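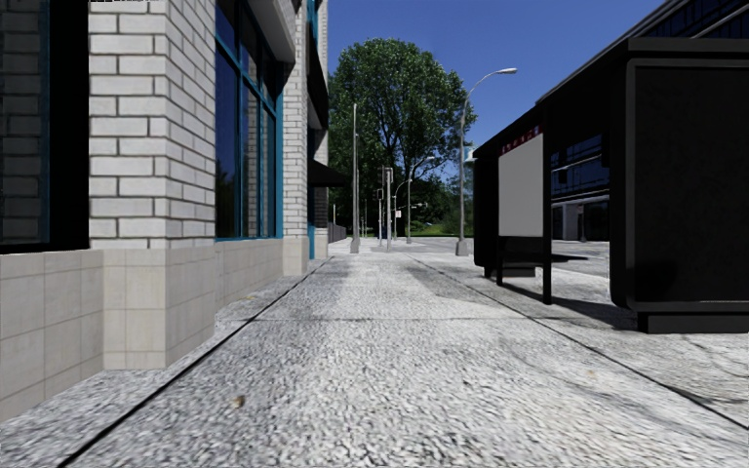 Sidewalk navigation in simulation is a way of teaching a small wheeled or legged robot to get from one street corner to another by letting it practice in a computer-made city first. I've been keeping up this entry for our wiki for a while now, so forgive me if I get carried away in places — it's my favorite topic!

The method I know best is called Skomix, and it came out of the Urketeck lab. The robot gets a low camera view and a rough goal ("that way, past the corner") and has to choose a speed and a turn. It has no detailed map. It learns by copying recorded drives at first, and after that by trial and error, with points taken off for bumping into things or drifting off the curb.

The practice city is called Brostidero, and it has 309 routes. Most are plain straight runs along a building, and those get learned pretty quickly. Corners are a different story. A crosswalk asks the robot to leave one curb, keep its heading over open asphalt, and find the next stretch of sidewalk, all with a camera that sits close to the ground. Long shadows don't help either (early versions liked to treat them as edges and just stop).
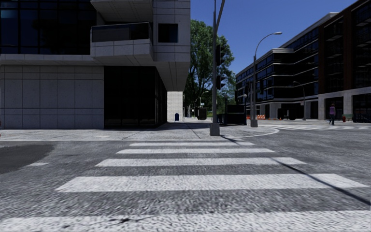
The fix was pretty simple. During training, the sun gets moved between tries, so the same pole throws its shadow somewhere new and the robot has to stop caring about it. Paving textures get swapped as well. In the write-up dated 01/06/2025, the team ran 2,866 test trips and said that unneeded stops fell by around 30 percent compared with the version trained under one fixed sun. I think that's a lovely result for such a cheap trick.

What's less settled is how well any of this carries over to real streets. Only 2 real routes had been tried by August, both short, and I'd like to see a lot more before I get excited.
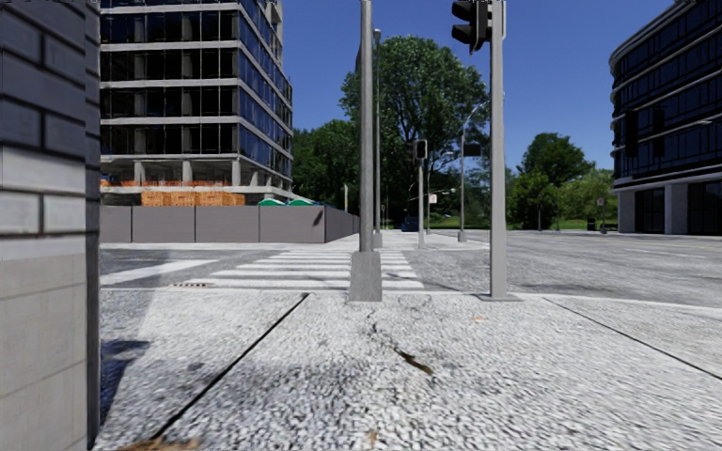
Briggs left a note on the talk page saying the shadow trick gets too much credit, and that the longer memory added in the same version probably did half the work. Fair point! The write-up never tests the two changes apart, so I've put that in here until somebody does. Memory in this case means the robot holds on to its last few seconds of video, which should help when a pole or a pillar blocks the view of the far curb for a moment.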